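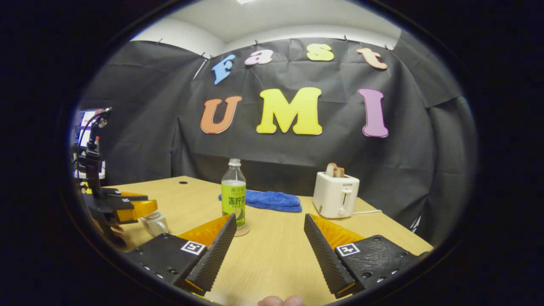 Bottle, towel and toaster on a light wood-grain tabletop. The toaster carries the SUPOR name near the top front.

The Two-Slot Problem: What a Small Toaster Needs From the Table It Stands On

By Solveig Sæther

A toaster is the simplest heating appliance most people own. Current passes through resistance wire, the wire glows, and the bread face turns brown once it is dry enough. The rest of the machine holds the slice at a fixed distance from the wire and decides when to stop.

The stopping is where models differ. In the cheaper ones the knob sets a timer, and the timer takes no account of what is in the slot. A frozen slice and a stale slice get the same number of seconds. Better boards include a correction for heat left over from the previous round, so that the second slice does not come out a shade darker than the first.

Gunnel Öberg repaired small appliances at Myklebust for most of her working life and keeps a bench at home in Skamemari. Very little of what crosses it is electrically dead. "The lever won't latch, and it's crumbs," she says. "Pull the tray, turn it over, tap it. Unplugged and cold, please." She advises against a knife in the slot under any circumstances, and against compressed air, which drives the debris into the latch.

The latch in most electronic toasters is a small electromagnet. With the plug out, the lever will not stay down. Owners often take this for a fault and return the appliance.

Placement gets less attention than it should. The slots vent straight up, so a wall cabinet directly overhead takes the full column of warm air. Öberg allows 60 centimeters above the slots and 10 on each side. Cloths are the usual offender. A folded microfiber towel is a good thing to have on the same table, but microfiber is generally polyester and polyamide, and it softens against a hot casing where cotton would only scorch. Keep it well to one side. The same goes for thin plastic drink bottles, which lose their shape at temperatures a toaster's upper rim can reach.

Cord routing is the other half. The cord should leave the base and run away from the side where people pour, reach and wipe. On a shared table, that normally means toward the nearest wall, flat, with no loop hanging over the front edge.

Light-colored casings show grease early, and Öberg counts this as a point in their favor. A damp cloth with a drop of dish soap is enough, followed by a dry one. Abrasive pads dull the surface and take the printing off the dial, after which the browning setting becomes a matter of memory.

On bread, her position is fixed. Slices should stand clear of the guide wires, and anything buttered or filled belongs in a pan. Tall slices from a round loaf will stick up past the slot and stay pale along the top edge. Turn them over for a short second round - half the first setting - and check before the lever rises.

Empty the tray every Sunday if the toaster is used daily.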